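Comparing finger pads on a pair of hand-held grippers: the small cabinet test

6 min read

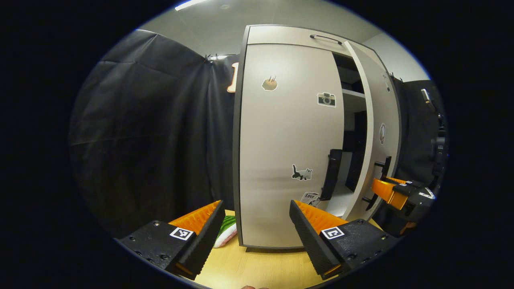
The cabinet with its right door open, seen from the left-hand gripper. Orange pads on both tools.

When Nusrat Sarkar and I first set out to choose finger pads for our hand-held grippers, we spent far too long squeezing things on a bench and writing down how nice it felt. Lovely afternoon, no use at all! What helped in the end was one small, awkward job repeated with every set of pads, and the job we settled on was opening a little white cabinet. I've written the method out so you can try it with whatever furniture you have to hand.

What you need

Two hand-held grippers with swappable pads, a table with some room on it, and a small cabinet with hinged doors and handles you can get a finger behind. We hang black curtain at the back, which keeps the background quiet. Leave the stickers on your cabinet if it has any – ours has toast, a cat and a camera on it, and a plain white door gives the tracking very little to hold on to.

Setting up

1. Fit the same kind of pad to both grippers. Mixing them is tempting when you're short of parts, but you'll never untangle the results.

2. Check that the square marker on each finger is flat and clean, and that your view takes in both of them with the fingers open. Close the fingers slowly and watch that neither marker disappears.

3. Set the cabinet towards the middle of the table and mark its feet with tape. Úna Buckley, who taught me most of this, uses pencil, but I always lose the pencil lines.

4. Put something upright inside, so there's a reason to reach in.

Running the comparison

Start with the doors shut. Hold one gripper back as the watching hand and bring the other in from the side to take the handle. Pull gently until the door is well open, let go, and then reach for the object. Do nine goes with one set of pads before you change to the next, and have a cup of tea in between (I mean this quite seriously, as a tired wrist will make any pad look bad).

Soft ribbed pads bend around a handle, so they forgive a poor approach. They can also roll off a thin bar if you pull at an angle. The stiffer flat pads we had from Clarby held the bar well when I came in straight and skidded when I didn't. Write down which way you came in as well as whether the door opened.

Keeping the notes

Name each recording by pad, hand and attempt. We had 2,464 clips by the time we stopped, out of a planned 3,000, and the early ones called "test new" and "test new final" are still a nuisance to poor Nusrat.

If the door swings back on you, look at the hinge before you blame the pad. Ours wanted a drop of oil.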